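Wesach Film Club – minutes, January meeting

Present: Rupert Wyss (chair), Veronika Widmer, Severin Egger, Mechthild Strebel (notes). Apologies from Mathias Kälin.
Start 7:15 pm, back room at the Kuster.

1. Last minutes. Approved, one fix: the short was called Bodeno, not Bodena.

2. Fall screenings. Best night was the thriller, 71 in the audience. Comedy double bill weak. Severin thought the second film dragged and the lead was miscast, Veronika disagreed – liked him a lot. Left it there.

3. Money. 3151 in the account after paying the hall. Rights for the spring title still to come, Rupert to chase the distributor agian.

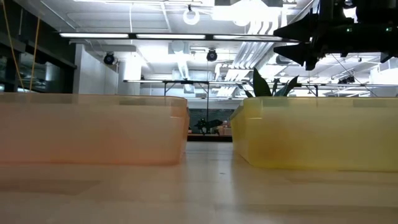 Page last changed: January, 9:40 pm (ms)

4. Spring program. 13 titles on the long list, needs to come down to six. Astow is in, all agreed. Horror night: Veronika for, Rupert not keen, wants something families can come to first. Vote 2 to 2, so held over until Mathias is back.

5. Sound. Dialog hard to hear in the back rows, songs much too loud. Severin will do a test run before the next screening. New speakers not this year.

6. Director Q&A. No answer to our email yet. Mechthild to try the agent by phone.

7. Other. Posters up earlier this time please, last ones went up the day befor. Subtitles stay on for everything.

Closed 8:50 pm. Next meeting same place, Veronika brings the short list.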